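课程资料 > 工作间基础 > 讲义 > 台面、格线与立杆

工作间基础:台面、格线与立杆
2020年6月10日 主讲:Edeltraud Oltmanns 整理:Nisha Thakur

上一讲留下的问题先补完。有同学问,台面划线算不算测量。按本课的用法,划线属于准备工作,测量从第一次读数开始。两者用同一把钢尺,记录写在不同的页上:台面的尺寸、格线的间距和基准边写在记录本首页,读数写在后面。首页没有填完的,助教不在当次记录上签字。

一、台面

课上用的是浅色台面,四周包浅色木条。浅色面的好处是铅笔线看得清,碎屑、污点也看得清;缺点是反光,灯从正上方照下来时,格线在某些角度几乎看不见。碰到这种情况,人换个位置,蹲低一点看,线就出来了。不要为了看清楚把线描粗。线一粗,对线时就说不清该对线的左边还是右边。

Eskildsen工作间的旧台面长1097毫米,宽596毫米,木条另算。这两个数请抄进记录本,后面的作业会用到。Stakitz校区的台面尺寸不同,在那边上课的小组自己量,量两次,取整到毫米,两次不一致就量第三次。

木条的作用有两个。一是护边,台面板的边角最容易磕坏;二是当靠山,角尺和长尺可以贴着木条走。但木条本身未必直。用之前拿钢尺侧立着靠一下,对着光看缝。缝在中间,说明木条往里凹;尺子两头能轻轻晃动,说明中间鼓出来了。两种情况都不能直接拿它当基准,应当在台面上另画一条基准线,离木条的内侧留出一段距离。

木条上可以贴标记,也可以放小块的记号物,用来指示某一条格线的位置。标记压在木条上,不压在台面上,否则摆放器具时会垫起一角。

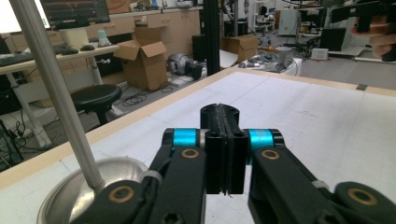
擦台面的次序也在这里讲。先用干刷把碎屑扫到一边,再用拧干的布顺着格线的方向擦,横着擦容易把铅笔灰带成一片。酒精只用来去胶印,用之前在角落试一下。擦不掉的小污点可以留着,但要在首页注明位置,免得后来的小组把它当成定位点。去年10月的练习里就有一组把一个旧污点当作原点,整页读数重做。

二、格线

格线分三种,本课要求能区分,也要求自己会画。

基准线:整张台面只有两条,互相垂直,交点为原点。用硬铅笔画,画完用角尺复核。原点一般取在靠近操作者的左角,左手习惯的同学可以取右角,首页写清楚即可。

分格线:从基准线量出来的平行线,间距按作业要求。每条线都从基准线量起,不要从上一条线接着量。接着量的话,每一次的误差都会加到下一条上,画到远端就偏得很明显了。长的平行线至少点三个点再连,只点两头的话,尺子中间稍有弯曲也看不出来。

轮廓线:沿着器具底部描下来的外形,或者用样板描出的圆角矩形等形状,用来规定某样东西放在哪里。轮廓线允许比分格线略深一点,不得盖住分格线的交点。

旧台面上往往留着以前的线,有斜的,也有半截的。只要不会与本组的线混淆,可以不擦。会混淆的,用软橡皮擦掉,擦完把橡皮屑扫干净再继续。擦的时候手掌垫一张纸,别把已经画好的部分蹭花。

关于线的偏差,本课的要求是:全长范围内,首尾与基准线的距离之差不超过1毫米。达不到的重画,不要用第二条线去“修”第一条。

三、立杆与底座

立杆在后面几讲里用得多,竖直方向的高度都靠它传递,所以单独列一节。

常用的一种是圆底座配金属直杆。Sutska型的底座直径193毫米,杆插在正中;Nirkema型的底座小一些,杆可以拆下换长的。换杆以后要重新检查垂直,不能沿用之前的结论。圆底座没有边可以对线,定位时用下面的办法:

先在台面上定出圆心,过圆心画一个十字,十字的四臂要比底座半径长出一截。底座放上去以后,看四臂露出来的长度,相对的两臂相等,就算居中。只看两臂不够,底座有可能沿着另一个方向偏着。

四臂都调好以后,可以沿底座外缘轻轻描一圈。下一次放回时对着圆圈放,再用十字复核。抛光的底座边缘反光强,眼睛容易把底座边和它的影子看成一条线,描的时候笔尖贴住金属,不要靠目测。
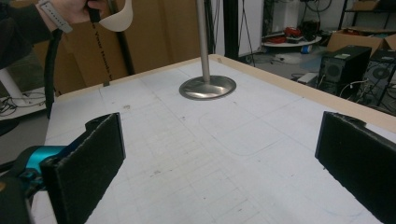

圆底座立杆放在带格线的白色台面上,远处为浅色木条。

检查垂直,用角尺立在底座旁边,从两个相差九十度的方向各看一次。只从一个方向看到“直”是不够的。底座不平时,先看台面上有没有碎屑,再看底座底面,最后才考虑垫纸。垫纸属于临时措施,垫了几层、垫在哪一侧,都要写进记录。

搬动立杆时,一手托底座,一手扶杆。单提杆子容易把连接处带松,松了以后外表看不出来,要拧一拧才知道。放下时先落底座的一侧,再慢慢放平,手指不要压在底座下面。

四、其他器具的摆放

亮面的金属碗、盘用来盛小零件,放在操作者的左侧或右侧都可以,同一次作业里不换边。碗口不要高过立杆上最低的读数位置,否则会挡视线。长柄的东西放进碗里以后容易翘出来,柄的朝向统一朝外,远离读数的一侧。

带线的器具,线从台角垂下去,不要横过格线区。线太长就在台下绕起来,用绑带扎住。手持器具暂时不用时放到台面以外的架子上,不要压着轮廓线放。戴手表或手链操作的同学注意袖口和表带,伸手过台面时容易蹭到线,也容易带倒小件。建议把松的袖口卷起来。

台面上同时放的小件最多18件,超出的放回抽屉。这个数字是按旧台面定的,台面更小的小组请相应减少。

五、课堂练习

1. 在自己小组的台面上画出两条基准线和一组分格线,间距自定,写入首页。
2. 用十字法放置圆底座立杆,由另一位组员复核四臂长度,并把四个数都写下来。
3. 取下立杆,隔一段时间再放回,重新量四臂长度,与第一次比较。差值写在同一页的右侧。
4. 画一张台面布置草图,标出原点、立杆和碗的位置。草图不要求按比例,但左右前后不能画反。

练习3常见的错误是放回以后先对圆圈,觉得对上了就不再量十字。描圈时笔尖总会往外偏一点,圆圈比底座略大,对着圆圈放仍然有活动的余地。请按顺序做完,两处都看。

记录本在下一讲开始前交给Nisha Thakur,缺首页的退回补写。两人一组的交一本即可,封面写两个人的名字。

下一讲讲立杆上的夹持件和高度读数,请带钢尺和一支削好的硬铅笔,软铅笔画出来的线太宽,课上不用。

讲义内容有疑问请联系课程助教 | © 2020 Stakitz 工作间基础课程组 | 返回顶部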